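Foro Plomon > Integraciones > MQTT y webhooks

Tema: Los sensores pierden el orden de los mensajes al reconectar

kimaro_norte
22 May 2025
Buenas, a ver si alguien me echa un cable porque llevo ya varias tardes con esto.

Tengo nodos de temperatura mandando por MQTT al broker de Plomon, y de ahí un webhook a un script mio en Python que guarda en base de datos. Todo bien mientras hay cobertura. Cuando un nodo se cae y vuelve, suelta de golpe lo que tenía en el buffer y al webhook me llega desordenado. Primero el último, luego dos viejos, luego otro nuevo... y claro, las alarmas se vuelven locas.

QoS 1, clean session en false, keepalive 12. El broker en el log lo muestra en orden. El webhook no.

¿Se puede forzar el orden desde la regla? No encuentro nada en la documentación.

ferri_tx
El webhook no garantiza orden. Nunca lo ha hecho. Cada mensaje es una petición HTTP aparte y van en paralelo.

kimaro_norte
Vale pero entonces para qué quiero QoS 1 si luego me lo baraja todo

ferri_tx
QoS 1 es entrega al menos una vez, entre cliente y broker. Lo que pase después es otra historia. Y ojo que también te pueden llegar repetidos.

dustomari_fan
Mete timestamp en el payload desde el nodo y ordena al insertar. Fin. Yo lo tengo así con Dustomari y sin problemas.

kimaro_norte
Los nodos no tienen RTC. Si se reinician sin red arrancan con la hora que les da la gana, el otro día me entró una lectura del año 2070. Por eso usaba la hora de llegada.

dustomari_fan
jajaja 2070. Pues ponles un RTC, es baratísimo

kimaro_norte
Ya, baratísimo, pero están en lo alto de un silo. Subes tú?

Tatu Tanui
Contador. Ni reloj ni nada. Un entero que sube con cada lectura, guardado en flash cada tanto para que sobreviva al reinicio. En el servidor ordenas por (nodo, contador) y si te falta uno lo sabes al momento. De paso te quitas los duplicados, que si no te van a morder tarde o temprano.

Yo guardo el contador en flash cada 12 lecturas y al arrancar le sumo 12 por si acaso. Quedan huecos en la numeración pero nunca se repite. No gasto flash a lo tonto. 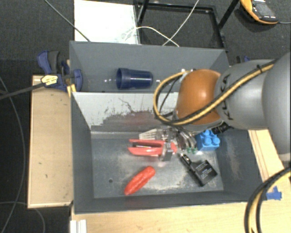
Y para la hora: que el nodo mande también los milisegundos desde el arranque. Cuando coja red, el servidor calcula la hora de arranque con el primer mensaje en directo y de ahí saca la de todos los del buffer. Deriva un poco, para temperatura da igual. Eso sí, si se reinicia con cosas en el buffer te hace falta un numero de arranque aparte, porque los milisegundos vuelven a cero.

ferri_tx
Lo del contador bien. Lo de calcular la hora hacia atrás no lo veo, si la red va lenta el primer mensaje puede llegar con segundos de retraso y arrastras el error a todo el lote.

Tatu Tanui
Segundos. En un silo. Le va a dar igual

ferri_tx
A él sí, pero luego llega otro, lo copia para un contador eléctrico y vuelve aquí a preguntar. Lo correcto es NTP en cuanto haya red y no publicar hasta tener hora.

Tatu Tanui
Y las lecturas que tomaste antes de tener hora? Las tiras? Es que ese es justo el problema que tiene.

ferri_tx
No se tiran, se corrigen en el nodo con la diferencia en cuanto responde el NTP. Es tu misma cuenta pero hecha en el sitio bueno.

Tatu Tanui
Bueno, eso te lo compro, si le cabe en el firmware.

hukatora_admin
Una cosa que no ha dicho nadie. En la regla hay una opción "entregas simultáneas", por defecto creo que está en 6. Si la pones a 1 salen en fila. No es orden garantizado porque si una falla y se reintenta te adelanta la siguiente, pero mejora mucho. Está en avanzado, abajo del todo.

dustomari_fan
con eso a 1 y muchos nodos se te hace cola, cuidado

kimaro_norte
Son 7 nodos, cola poca. Lo acabo de poner a 1 y he desenchufado el que tengo en la mesa un rato. Al volver ha entrado todo en orden menos un par, que coinciden con un timeout de mi script (culpa mia, hacía el insert antes de contestar el 200).

hukatora_admin
Contesta 200 nada más recibir y mete en una cola local. Lo demás después.

ferri_tx
O deja el webhook y suscríbete directo al topic desde el script. Una conexión, un cliente, te lo da en orden el broker. No sé por qué todo el mundo se empeña con los webhooks.

kimaro_norte
Pues porque el hosting no me deja procesos permanentes... pero igual lo muevo a una máquina de la oficina.

De momento hago: contador como dice Tatu, simultáneas a 1, y 200 inmediato. NTP en el nodo cuando toque actualizar firmware, que por OTA con esa cobertura me da miedo.

Tatu Tanui
El contador también es firmware eh

kimaro_norte
mierda, es verdad

Vale, pues lo hago todo junto y pruebo primero el OTA con el de la mesa. Si alguien tiene lo de guardar en flash ya escrito para ESP32 se lo agradezco.

Tatu Tanui
Usa Preferences, putUInt y listo. Luego te paso el trozo por privado, que lo tengo mezclado con otras cosas.

marga_lora
Pásalo por aquí mejor, que a mí también me hace falta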